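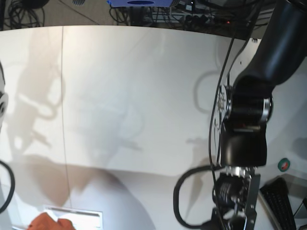 Documentation > Kelloler Station Guide > Section 3: Recording Garment Examples

3.1 Before you start

Read Section 2 (Power and Homing) first. The steps in this section assume the arms have homed without errors and that the operator has signed in to Prorolham, the recording software. A session normally holds 49 examples of one task with one garment. Do not mix tasks in a session.

1. Clear the work area of anything that is not part of the task. Tools, cups and spare cloths get recorded along with the garment, and the model will treat them as part of the job.
2. Check the cables on each arm. Every loop must have enough slack for the wrist to turn to its limit in both directions without pulling on a connector.
3. Keep the keyboard outside the reach of the arm. You will need it to label each example.
4. Wipe the wrist camera lens with a dry lens cloth.
5. Open Prorolham, select New Session, and pick the task from the list. If the task is missing, ask your site lead to add it. Do not record under a similar name.

CAUTION: Keep hands and sleeves away from the gripper fingers whenever the arm is enabled. The fingers can close at full force if the link to the control handle drops and comes back.

Note: Shadows on the table are acceptable as long as the room lights stay the same for the whole session. If someone changes the lights partway through, end the session and open a new one.

3.2 Recording an example

1. Drop the garment on the table from a low height. Leave it as it lands. Do not smooth it or turn it so that the hem is easy to reach.
2. Press Start and wait for the tone.
3. Move the open gripper over the part of the cloth you plan to hold. Come down slowly until the fingertips touch the fabric.
4. Close the fingers on a fold. Look at the wrist view and check that cloth is held between the fingers before you lift. 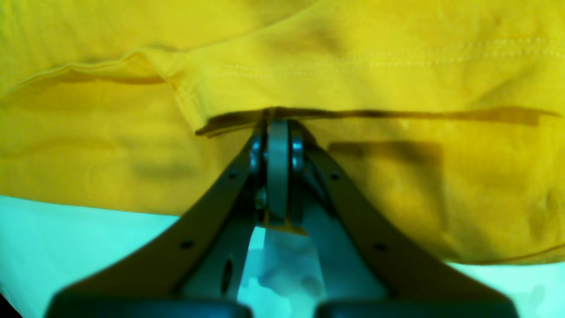
Page last changed: 16 Jan 2023 by Dorota Głowacki

5. Lift and carry out the task at an even pace. Short pauses are fine, but a pause of more than 11 seconds ends the example on its own.
6. Put the garment down, open the fingers, and raise the arm clear of the cloth.
7. Press Stop, then label the example Good, Recovered or Failed.

Use Recovered when the first grip slipped and you got the garment back without touching it by hand. These examples are useful for training, so do not delete them. Use Failed if you had to reach in, if the garment left the table, or if the arm stopped on a fault.

Note: Thin cotton and jersey tend to slide out of the fingers when only the edge is held. Take a deeper fold and keep the grip setting at 3. Higher settings leave marks on the fabric that can show up in later examples.

CAUTION: If cloth gets caught in the finger links, press the stop button and switch off the arm before pulling it free. Opening the fingers under power can draw the cloth further in.

3.3 Closing the session

1. Park both arms with the Park command. Do not push them by hand.
2. Play back the first and last examples in the wrist view. If either one is blurred or dark, mark the whole session for review.
3. Select Upload. Sessions go to the Sinaga server and are removed from the local disk after the transfer has been checked.
4. Write the session number in the station log, with the garment code from the label bag.

If the upload stops with error 108, the disk on the station is full. Leave the session as it is and contact the Brurovden support desk - do not clear old sessions yourself.

Sections 4 and 5 cover two-arm folding and camera calibration.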